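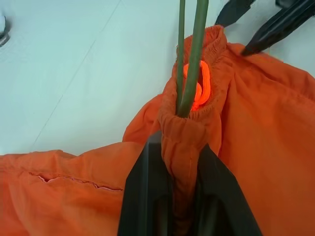
Taller de arreglos Balorier - informe de avance para la Fundación Swanepoel
Sábado 20 de abril

Hola a todos, va el segundo informe del año, con un poco de retraso porque quería cerrar antes el tema de las cinturillas (ahora os cuento). En enero os decíamos que el objetivo era sacar adelante la ropa deportiva que nos llega de los clubes del barrio, y la verdad es que estoy contentísima con cómo va. Llevamos 800 prendas revisadas de las 900 que pusimos en la solicitud, y las que faltan ya están lavadas y clasificadas en las estanterías del fondo.

Cordones y cinturillas

Lo que más tiempo se come, con diferencia, son los cordones. Llega un pantalón corto perfecto, de tela fina, sin una mancha, y el cordón se ha metido dentro de la jaretilla o directamente no está. Al principio los apartábamos todos para el final y se nos hizo una montaña tremenda, así que en febrero cambiamos el orden: primero el cordón, luego costuras y bajos, y la plancha solo si hace falta.

El truco es fruncir bien la cinturilla con los dedos, hasta que quede como un tubo cortito y arrugado, y entonces buscar el cordón por la abertura. Con la tela estirada no hay manera - se pierde la punta y vuelta a empezar. Tardamos unos 3 minutos por prenda cuando sale bien. Cuando sale mal prefiero no cronometrarlo.

También compramos cordón nuevo de Skaso, en rollo, para los pantalones que vienen sin él. El tono no siempre clava el de la tela, pero los clubes nos han dicho que les da igual mientras apriete.

Mesa de revisión y perchas

Aquí hemos mejorado mucho! Cada prenda se extiende entera sobre la mesa clara, se alisa con la mano y se miran cinturilla, perneras, dobladillos y etiquetas. Sobre ese fondo los naranjas y los rojos se ven de maravilla, y cualquier enganchón salta a la vista. Las perchas de alambre las dejamos encima de la misma mesa, al lado de la ropa, y así no hay que levantarse a por ellas cada vez (parece una tontería, pero mi espalda lo agradece).
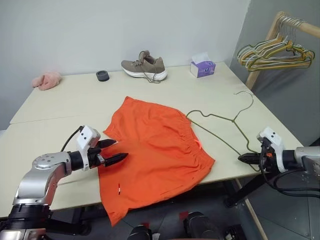
Gastos y lo que queda

De la partida de material hemos gastado el cordón, agujas, hilo y dos cajas de perchas. Las cajas de Nullent para el almacén siguen sin llegar; las pedimos en marzo, nos han cambiado la fecha de entrega y de momento apilamos en bolsas. Si para mayo no están, me gustaría pasar ese dinero a una segunda plancha, siempre que os parezca bien. Decidme algo cuando podáis.

Nos quedan por hacer las sudaderas con capucha, que tienen el mismo problema del cordón pero en más largo, y las entregas a los 2 clubes que se apuntaron tarde. Os mando la hoja de gastos aparte, con los recibos escaneados.

Un abrazo y gracias otra vez,
la coordinadora del taller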